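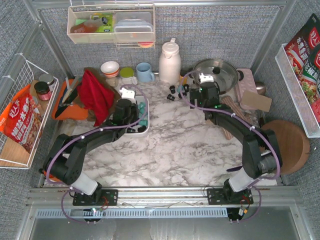

La encimera de mármol gris, con la bandeja blanca a la izquierda y la vajilla contra el fondo.

Galería: la encimera de Sekiguchi

Textos de Ryota Sakai

Esta página reúne las notas sobre el rincón de encimera que montamos en agosto en el local de Sekiguchi. Se usa para ordenar piezas pequeñas en una bandeja, con los cacharros de cocina alineados detrás. La mayor parte de lo que hay encima viene del piso de Mitance, que se vació ese mismo mes, y de dos cajas que estaban en el almacén. Solo publicamos una vista general; las notas siguen el orden en que fuimos resolviendo el rincón.

La encimera
Mármol gris con vetas más oscuras, al menos en el dibujo de la superficie. Las piezas negras se distinguen peor sobre las vetas que sobre el gris claro, y conviene tenerlo en cuenta al recoger. Se limpia con un paño húmedo y jabón neutro. En Mitance teníamos un tablero blanco de 70 cm de fondo que se manchaba con el té y acabó en el punto limpio.

Los paneles
Gris trenzado en el fondo y a los dos lados. Cierran el espacio y evitan que las piezas rueden hasta el pasillo. El polvo se queda en la trama y hay que pasar el cepillo blando del aspirador. Lo hacemos los jueves, antes de abrir.

La bandeja
Blanca, rectangular, de esquinas redondeadas. Las piezas de color verde azulado están junto al lado derecho y unas negras pequeñas cerca del borde inferior. Probamos antes una caja con divisiones de Wondine, pero las paredes eran demasiado altas y costaba meter la mano. La bandeja se vacía más deprisa y cabe en el fregadero.

Lo que queda fuera
Cuatro piezas negras con forma de vasito y una azul verdosa, sueltas sobre la encimera, a la derecha de la bandeja. La más cercana al frente está tumbada. La azul verdosa queda junto a una de las negras. Todas van a la bandeja.

La olla
Grande, en el lado derecho. En Mitance vivía encima del armario y había que subirse a una silla para bajarla. Pesa bastante llena, así que se llena con una jarra y no se mueve del sitio.

El cuenco y el tarro
El cuenco blanco de la franja rojo anaranjada está puesto encima de un tarro pequeño, beige y de vidrio. Apilarlos ahorra sitio en la fila. Para abrir el tarro hay que bajar primero el cuenco, una molestia menor mientras no se use a diario.

El tarro de tapa verde
De cuerpo claro, entre el cuenco y la taza. No lleva etiqueta en nuestra lista. Si alguien lo rellena, que apunte el contenido y el mes en la hoja de la puerta.

La taza
Azul claro, con el asa hacia la derecha. Procede de un juego de Cletska del que se rompieron 3 en la mudanza. Las demás siguen en el armario de la entrada, envueltas en papel de periódico.

El termo
Jarra alta, blanco crema, con tapa redonda y una lengüeta vertical. Es el objeto más alto de los que están junto a la taza y por eso va pegado al panel. Se enjuaga con agua caliente y bicarbonato una vez al mes y se deja abierto boca abajo toda la noche.

El recipiente amarillo anaranjado
De parte superior oscura, medio escondido junto al termo. Queda por decidir si se queda en la fila o pasa al estante de abajo.

Pendiente
Falta medir el estante de la pared contraria y revisar las 2 cajas de Mitance que siguen cerradas. Las notas del estante se añadirán a esta misma página cuando esté colocado.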